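Galindo Street swap shelf is back, and this time there are wire racks

If you've walked past the old Brullholm shop on Galindo Street lately and wondered why the lights are on until nine, I can finally tell you. The kitchen swap is back! It opened again in September after a summer off, in the same back room as before, and I went down on the first evening with a bag of things I swore I'd never miss (two cake pans, a garlic press that hates me, and far too many lids).

For anyone new to the neighborhood, the swap is simple. You bring kitchen things you don't use, you put them out on the tables, and you take home whatever you like. No money changes hands and there are no tickets or points. Last spring's round moved 477 items in all, according to the sheet taped up by the door, and a good share of those were mugs. I have four of them.

The big change is the sorting. Before, everything went into one heap and you dug. Now there's a table for baking, one for pots and pans, one for plates and glasses, and a long white one by the wall for what the sign calls "racks, trays and holders." I love that table. It's where all the odd stuff goes that makes a small kitchen work: dish drainers, spice steps, cooling racks, those things you hang over a cabinet door and then forget about. I spent most of my evening there, and I wasn't the only one. I counted myself lucky to get an elbow in.

Some of it needs a scrub, to be fair. A few of the drainers had that chalky look from hard water, and one of the spice steps was missing a screw. But there was a sink running and a pile of clean towels, and people were pretty cheerful about washing things before they went out. The opening night brought in about 40 people, and it felt like more, mostly on account of the coats.

What I was after was something for the counter next to my stove. I have a strip of space there that collects salt, oil, a pepper mill, matches and mail, and it drives me up the wall. A shallow tray would do it. Solid ones get crumbs stuck in the corners, so I wanted wire, low enough to reach over and with some kind of rim so the oil bottle doesn't go sailing off. 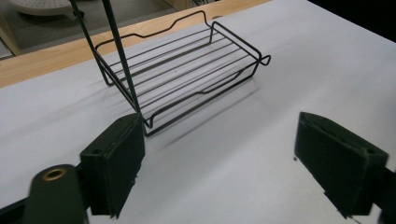
I like a dark rack on a pale counter, too, and a wavy rim beats a plain straight one any day. It looks a bit less like office supplies. My only worry with an open grid is the matches, which will slip through if the box isn't shut, so those are going in a drawer where they should have been all along. Anything with a proper base sits fine.

A couple of practical things if you're planning to go. The room is open evenings from six to nine, and the door is the one on the side, past the Stostness bakery. Please don't leave bags outside when it's closed. Glass should be wrapped, and knives go straight to the front desk. Electrical things aren't being taken this time, so hang on to your toasters. There's parking behind the building, but it fills up fast and the 49 bus stops right across the street.

The swap stays until the end of the month, and then whatever's left goes over to the Stondolness thrift store. They're short on baking dishes and saucepans with lids that fit, and they have more than enough mugs. I'll be bringing back 2 of mine anyway.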